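资料中心 > 工作组文件 > 操作规范 > 会议纪要

搜索 请输入关键词 全部栏目 高级搜索

手持夹爪示教作业规范(第二稿)讨论会纪要

时间:三月,上午九点半开始,十二点十分结束
地点:Urkdale 楼二层小会议室
主持:Abílio Teixeira
记录:Gonçalo Patrício
参加:Standik 示教小组、Ekcombe 质量小组、Mota 数据整理小组的代表
分发:参加人员,以及三个小组的负责人

说明:本纪要由我用中文记录,会上有一部分发言是葡萄牙语,由我翻译。如果某一句的意思和发言人的原意不同,请在下次会议以前告诉我,我会修改。

一、上次纪要的确认

上次会议的纪要没有人提出大的意见。Ekcombe 质量小组要求把第四项里的“应当”改成“必须”,因为这一项讲的是急停按钮的位置。主持人同意。改过的版本已经放在共享文件夹里,旧的版本不删除,但是文件名前面加“作废”两个字。

上次留下的待办事项有三件。第一件,夹爪指垫的更换记录表,已经完成。第二件,新人培训的考核题目,完成了一半,Standik 小组说本月底可以交。第三件,和楼宇管理方面讨论晚上的照明时间,还没有答复,继续保留。

二、规范第二稿的总体意见

Abílio Teixeira 先介绍了第二稿和第一稿的区别。第一稿是从工业机械臂的安全文件改写来的,很多条款对手持设备不合适。例如第一稿规定作业时人员必须在围栏外面,但是手持夹爪的操作员本来就站在台子旁边,手就在设备上。第二稿把这些条款拿掉,重新写了三章:工位准备,操作动作,数据的标记和保存。

Mota 小组认为第二稿比第一稿清楚很多,但是篇幅太长,操作员在工位旁边不会去读。他们建议另外做一张一页的检查表,正文作为依据保留。Ekcombe 小组同意做检查表,但是不同意检查表代替签字。经过讨论,大家的意见是:检查表由操作员自己填,每一班一张;签字还是由班长签,签在检查表的下面,不另外设表格。

Standik 小组提出,规范里“操作员”“示教员”“采集员”三个词混在一起用,读的人会以为是三个岗位。会议决定全文统一用“操作员”。

三、工位准备(规范第二章)

3.1 台面

讨论的时间比较长。第二稿写的是“台面应保持整洁”,Ekcombe 小组认为这样的句子没有办法检查,什么是整洁,每个人的理解不一样。他们提出改为:台面上只放本次任务清单里的物品,清单以外的物品在开始以前全部移走,包括水杯、手机、笔和操作员自己的东西。

Standik 小组不反对,但是提出一个实际的困难。收纳类的任务常常需要一个容器和放进去的小物件,有时候任务要求背景里有别的物品,使数据不要太单一。如果清单写得太死,每换一个物品都要重新批准,一个上午做不了几组。

主持人建议清单分成两栏:“任务物品”和“陪衬物品”。任务物品的更换需要班长同意,陪衬物品可以由操作员在规定的物品库里自己选,选了以后写在检查表上。三个小组都接受。

3.2 物品和夹爪的起始距离

规范第二稿规定,每一组动作开始的时候,两个夹指必须张开,夹指和物品之间要留出空间,不可以一开始就贴着物品。理由是数据处理的时候需要看到接近物品的过程。Mota 小组说,他们整理数据时,遇到过没有接近过程的片段,这样的片段只能放弃。
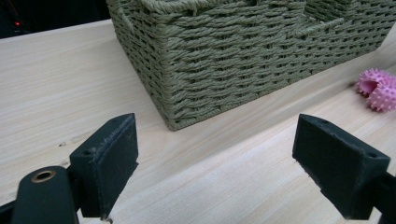 图1 夹指张开,绿色编织篮位于夹指前方(参考条款3.2)

Mota 小组希望在条款里加一个具体的距离。Standik 小组不同意写数字,因为物品大小不同,一个篮子和一个小的橡胶玩具不能用同一个距离。最后的文字是:“开始时夹指张开,夹指之间没有物品,任务物品在腕部画面中可以辨认。”大家认为这句话操作员自己就能检查,不需要尺子。

Ekcombe 小组问,“可以辨认”是不是要求物品完整地在画面里。Mota 小组回答不要求,容器比较大的时候,腕部画面里只有一部分是正常的,看得到边和角就够用。这个解释写进条款的注释里。

3.3 夹指和指垫的状态

指垫的接触面有灰尘或者划痕的时候能不能继续使用,第二稿没有写。Standik 小组介绍了他们现在的做法:每一班开始以前用无尘布擦一次,不用酒精,因为酒精用多了指垫的表面会变硬。轻微的使用痕迹可以接受,边角有缺口就要换。

会议同意把这个做法写进规范。更换的周期暂时定为2000次抓取,由记录表统计。Ekcombe 小组对这个数字有保留,他们认为应该先有磨损的测试结果再定周期,不应该先定周期再去找理由。主持人同意这个意见有道理,但是规范不能空着,所以先写2000次,后面加括号“暂定”。Ekcombe 小组负责做测试,测试的方法由他们自己提出。

3.4 照明

要求光线均匀,台面上不要有很硬的影子。这一条没有争论。浅色木纹台面在强光下容易发白,Mota 小组希望操作员在开始以前先看一下腕部画面,如果台面有一片发白、木纹看不清楚,就把灯调低。主持人问调低多少,Mota 小组说以看得清木纹为准,不用照度计。

四、操作动作(规范第三章)

4.1 双手配合

第二稿规定双手任务必须左右手各持一个夹爪,不可以一只手持夹爪、另一只手直接去扶物品。Standik 小组说新来的操作员最容易犯这个错误,物品要倒的时候,人会很自然地松开夹爪用手去扶。会议决定,出现这种情况的片段不算安全事件,但是必须标记为无效,操作员不因此受到处罚。Gonçalo Patrício 补充说,如果处罚,操作员就不会自己报告,无效的片段会留在数据里,后面更难找。

4.2 抓取容器

抓取带提手孔或者提环的容器时,规范推荐先夹边缘,再试提手的位置。Standik 小组认为推荐的顺序没有必要,数据里应该有不同的抓法。讨论以后,这一条从“必须”改成“建议”,并且要求同一个任务至少有两种抓法。

容器里面已经有小物件的时候,移动容器要慢,防止小物件跳出来。小物件掉到台子下面的,本组停止,捡起来以后从起始状态重新开始,不可以在中间继续。

4.3 标记板和遮挡

夹爪上面的白色标记板不可以被手、袖子或者线缆遮住。操作员穿的衣服袖口要收紧。头部视角和腕部视角都要在开始以前确认一次,两个视角的画面由操作员自己看,不需要另外的人在旁边看屏幕。

4.4 线缆

线缆是今天争论最多的一项,用了大概三十分钟。

第二稿的条款写的是“线缆应妥善整理”。Ekcombe 小组对“妥善”这个词提出和“整洁”一样的意见。他们建议规定线缆从夹爪向外侧绕出,经过台面的左右两边垂下去,右手的线缆走右边,左手的线缆走左边,不从两只手的中间经过,也不在台面上盘起来。
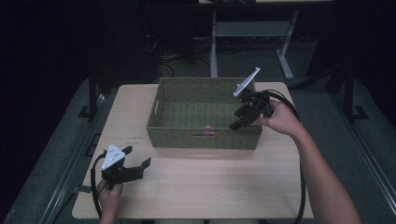

Standik 小组同意走向的规定,不过他们担心线缆在台子边上被压住或者勾住。操作员的注意力在物品上,线缆被拉紧的时候,手上的感觉是夹爪突然变重,有的人会用力去拉。插头坏掉多数是这个原因。他们要求在条款里增加一句:动作开始以前,操作员把双手伸到任务需要的最远位置,确认线缆还有余量。

主持人问余量是多少。Standik 小组说200毫米比较合适,少于这个数,手转动手腕的时候就不够。Ekcombe 小组同意200毫米,并且要求在新的检查表里单独占一行,不和别的项目合并。

关于地面上的线缆,意见分成两种。Ekcombe 小组认为地面线缆必须全部进线槽。Standik 小组认为操作员站的位置和走动的路线上必须没有散的线缆,其他地方,例如后面设备架的下面,可以先不做要求,因为设备经常换,每次都拆线槽会花很多时间。主持人的决定是:操作员的活动区域按 Ekcombe 小组的意见执行,设备区域给一个过渡期,过渡期结束以前由 Standik 小组提交一个能够快速拆装的方案。Ekcombe 小组要求把他们不完全同意的意见写在纪要里,在这里记录。

4.5 台子边缘的胶带和标签

规范第二稿没有提到胶带。Mota 小组希望规定胶带的颜色,使数据处理时容易区分。其他两个小组认为现在规定颜色太早。只写一条:胶带翘起来的时候要更换,不可以在旧的胶带上面再贴一层。台面上的标签如果已经看不清楚,同样按这一条处理。

4.6 连续作业时间

手持夹爪有重量,长时间举着手腕会累。第二稿规定每五十分钟休息十分钟。Standik 小组的代表说操作员自己提出希望改成四十分钟休息八分钟,总的工作时间差不多,但是最后十分钟的动作质量比较好。Mota 小组支持,他们看到每一段最后的动作常常有抖动。会议通过四十分钟和八分钟的安排,试行一个月。

五、数据的标记和保存(规范第四章)

5.1 无效片段

无效片段不删除,标记原因以后和有效片段分开保存。原因代码现在有7个,Mota 小组想增加“线缆拉紧”一项。同意增加,编号接在后面,原来的编号不改变。

5.2 命名

任务的名称用“动作加物品加容器”的顺序,例如“放入_玩具_编织篮”。不写颜色,颜色写在属性里。Gonçalo Patrício 提出中文和葡萄牙语的名称需要一个对照表,因为同样的篮子在两边有时候叫法不同,“筐”“篮”“收纳盒”都有人用。对照表由他做第一版。

5.3 画面里的个人信息

头部视角会拍到操作员的手和前臂。规范要求作业时不佩戴有姓名的手环和工牌,纹身或者其他能够识别个人的特征,由操作员自己决定是否用袖套。没有不同意见。

六、决定事项

1. 规范第二稿按照今天的讨论修改,改成第三稿,由 Abílio Teixeira 负责。
2. 一页检查表由 Standik 小组起草,Ekcombe 小组审核。
3. 指垫磨损测试由 Ekcombe 小组负责,测试方法在下次会议上介绍。
4. 地面线缆的快速拆装方案由 Standik 小组提交。
5. 原因代码增加一项,由 Mota 小组修改代码表并通知所有操作员。
6. 物品名称的中葡对照表由 Gonçalo Patrício 做第一版。
7. 四十分钟作业、八分钟休息的安排从下一班开始试行。

七、其他

Standik 小组问规范正式发布以后,以前采集的数据是否需要按照新的标准重新检查。Mota 小组认为全部检查做不到,可以抽查。抽查的比例今天没有决定,放到下次会议。

Ekcombe 小组提醒,急停按钮的位置图还是旧的,台子换过方向以后没有更新。主持人请 Standik 小组在检查表完成以前先更新这张图。

Mota 小组想知道检查表能不能做成电子版。Standik 小组希望先用纸,戴着手套点屏幕不方便。先用纸的,班长每天下班以前拍照上传。

下次会议的时间由主持人另外通知,地点还是 Urkdale 楼。

附件:规范第二稿(带批注);原因代码表(旧版);指垫更换记录表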